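Setting up a two-finger gripper for soft items on a shared workshop floor

Part 3: grip width, descent height and cloth

Parts 1 and 2 covered mounting the arm and wiring the controller. What follows assumes the arm homes correctly and the gripper opens and closes on command. The build lives at Tedurside, where bench space is short, so all pickup work is done at floor level. If yours is on a table the numbers change but the order of steps does not.

You will need:

Gripper with position feedback (current feedback helps)
Wrist camera, fixed focus is fine
A soft item with plenty of folds
A paperback book
A steel rule and masking tape

1. Zero the fingers

Close the fingers with nothing between them and record the encoder value. Ours reads 207. Open them fully and record that too. Ours reads 422. Write both into the config file. Do not trust the values that ship with the Clarker driver board; they are for a different linkage.

Check the tips while the gripper is open. If one finger meets the floor before the other, shim the bracket until they land together. Worn pads can stay for now, but redo the zero whenever you change one.

2. Set the floor height

Jog down slowly over bare floor until a strip of paper just drags under the tips. Store that height as z_floor. Repeat at four more spots. Concrete is never as flat as it looks, and on our patch the highest and lowest readings were 3 mm apart. Use the highest reading as z_floor for the whole area.

Set z_grasp for cloth to 4 mm above z_floor. Going lower gains nothing and wears the tips.

3. Teach the camera what floor looks like

Move to the survey pose with the fingers open and save a set of background frames. Stained or patchy floor causes trouble with a plain brightness threshold, because the stains come up as objects. We compare color instead and ignore anything below a minimum area. Glare is the other problem. Move the lamp, or drop the exposure until the bright patches stop clipping.

4. Run the cloth pick

Start with the cloth and the book apart, then bring them closer between trials. Aim for a raised fold. A flat area gives the fingers nothing to close on. The sequence is: open, move above the fold, descend to z_grasp, close, wait 183 ms, read position, lift.
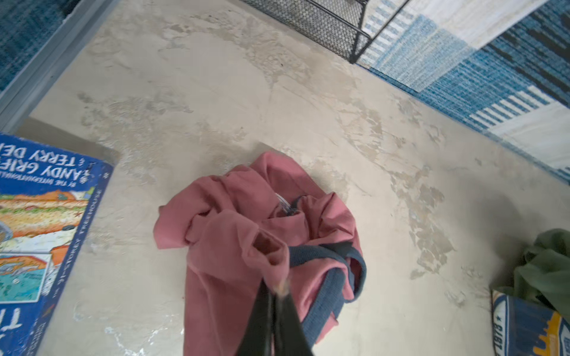
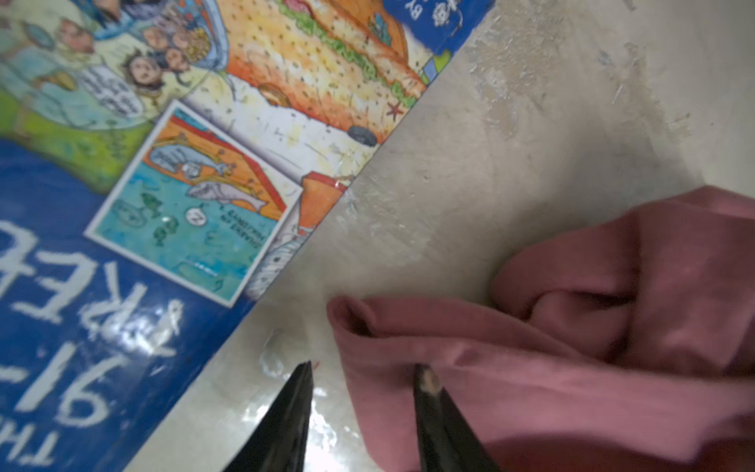
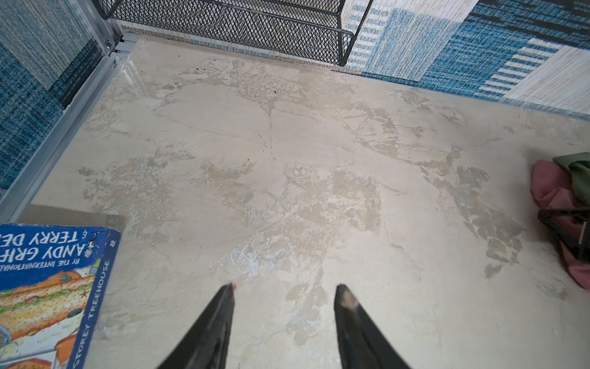
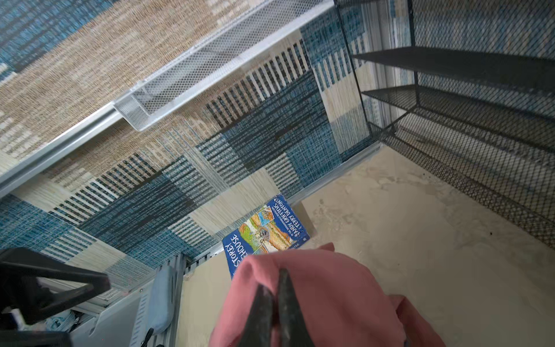
The 183 ms wait is there so the cloth can settle between the pads before the reading is taken. Kenta Mizuno wrote the first version without it and logged a lot of good grips as misses. Anything over 150 worked for us on thin fabric. Thick towels need more.

5. Decide what counts as a grip

With a rigid object the fingers stop well short of closed and the test is simple. Cloth compresses almost to nothing, so the final position can sit very near your empty value. We call it a grip if the reading is at least 15 counts above zero position. For us that means 222 or higher. If you have current feedback, require both conditions.

Lift 50 mm, then read again. A reading that drops back to the empty value means the cloth slipped out. Open, back off and pick another fold.

6. Keep the book out of it

A paperback cover can catch a fingertip if the approach is low and sideways. Always descend vertically within 60 mm of the book. Notburga Hubmann added a keep-out box around the book outline in March and it has stayed in since — the box grows by one finger width on every side. If the cloth lies over the book, choose a fold outside the box first.

7. Common faults

Fingers close but reading never changes: connector on the feedback line. Ours was the Rüegg crimp, twice.

Grip passes, lift fails: pads are glazed. Clean with alcohol, then rough them up with fine paper.

Arm stops early on descent: z_floor was stored with the paper folded over. Measure again.

Position drifts over a session: warm motor mount. Re-zero every hour or switch to the Ukerer bracket described in Part 1.

Save the config under a new name before moving on. Part 4 deals with placing the cloth in a bin and uses the same z_floor value.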